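Sotau Integrators Board > Mobile Manipulation > Rules and Good Practice
Thread: Stop criteria for soft-goods tasks on carpet

ketteringloop
Posted 1 September 2018
Our draft site rule has one clearance figure for every task: 80 mm between the hand and anything not in the task list. I want to split it for soft goods (bags, clothing). Task photos first.

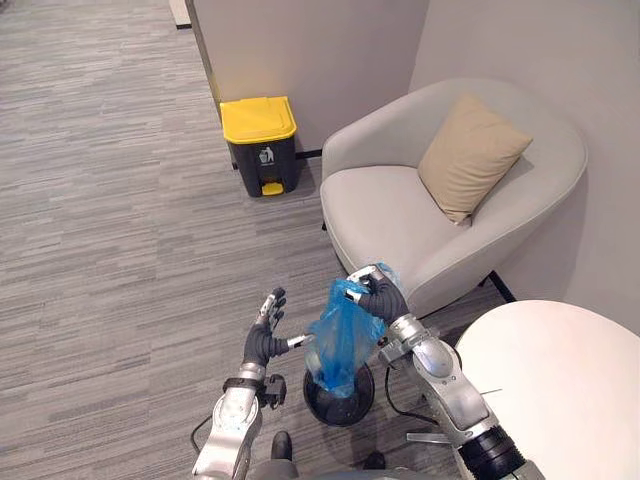

Hand on the knit, same carpet:

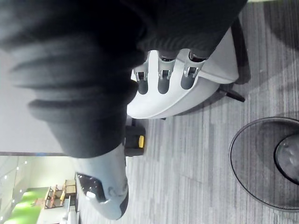
The clearance rule was written for rigid parts. A box has an edge you can measure from. A bag or a garment has an edge that moves when you pull on it, and the planner only knows the grasp point. Take the bin: the blue bag is held by its gathered top in one hand while the lower part is inside the rim. At that moment, is the bin in the task list or is it an obstacle? Under the draft it's an obstacle, we're inside 80 mm, and the supervisor has to stop. I propose that any container holding the item is a task object until the item is clear of the rim.

marl_tq
Agree on the container. Disagree on splitting the figure. Once there are two clearances, operators will pick the one that lets them keep running. Keep 80 and write exceptions by object.

ketteringloop
That's how we got 181 exceptions in the Pemance rule set. No one reads them.

oddbearing
What about the cables? There are two on the floor in the first photo, and one runs behind the bin. Our rule at Nellosberg is no loose cable inside the reach envelope, no exceptions. A fixed-base arm might get away with it. If the base can move, I'd fail that on a walkdown.

ketteringloop
Base drive is locked out for this task. Envelope is arms only.

oddbearing
Then write that down. "Base locked" should be a precondition on the task sheet, checked before arm power, with a signature. Right now it's in your head and in this thread.

ketteringloop
Fair. Adding it.

hexdrive2
The garment case worries me more than the bag. With the fingertips under the fold you can't see what they're closing on from that side. We require a force cap plus a second view before closing on any clothing, and a person check if the garment could be worn. Puma cell has run that way since January. Cycle time went up and we accepted it.

marl_tq
Second view doesn't help if both cameras see the same side of the fabric.

hexdrive2
Which is why the force cap comes first in the list. The view is secondary.

marl_tq
Then say so in the rule. As you wrote it they read as equal.

ketteringloop
Draft 2 wording, please mark it up:
1. Base locked and signed before arm power.
2. Force cap set per item class, soft goods lowest.
3. Container counts as task object until item clears the rim.
4. No close on clothing without person check.
Clearance stays at 80 for everything else.

oddbearing
Item 3 needs a definition of "clears." Whole item, or grasp point?

ketteringloop
Whole item, lowest visible point.

marl_tq
Still against item 3 as a general rule. Fine for bins.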